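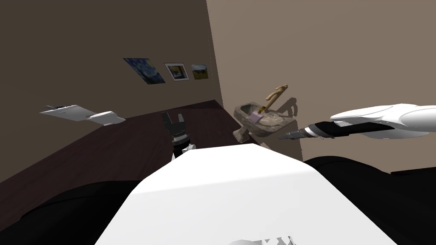

Limescale is my favourite enemy, and I'll happily spend a whole Monday morning on it! We've got very hard water here in Drodton, so taps and plugholes fur up fast. The area by the sink, like the one in the picture, is where I always start, and plain white vinegar does most of the work.

Taps
Soak a strip of old cotton in vinegar, wrap it round the base of the tap and leave it for 33 minutes (yes, I set a timer). Rinse well, then buff with a dry cloth – lovely! Don't try this on gold or coloured finishes, as it can spoil them.

Plughole
Tip in 2 tablespoons of bicarbonate of soda, then a splash of vinegar, let it fizz and flush with hot water from the tap. Never mix vinegar with bleach.

Kettle
Half vinegar, half water, left overnight. Boil fresh water twice and throw it away before you make tea.

Shower head
Tie a freezer bag of vinegar round it for an hour, then poke the holes clear with an old toothbrush.

Next up: oven shelves!

Last updated 18 July 2022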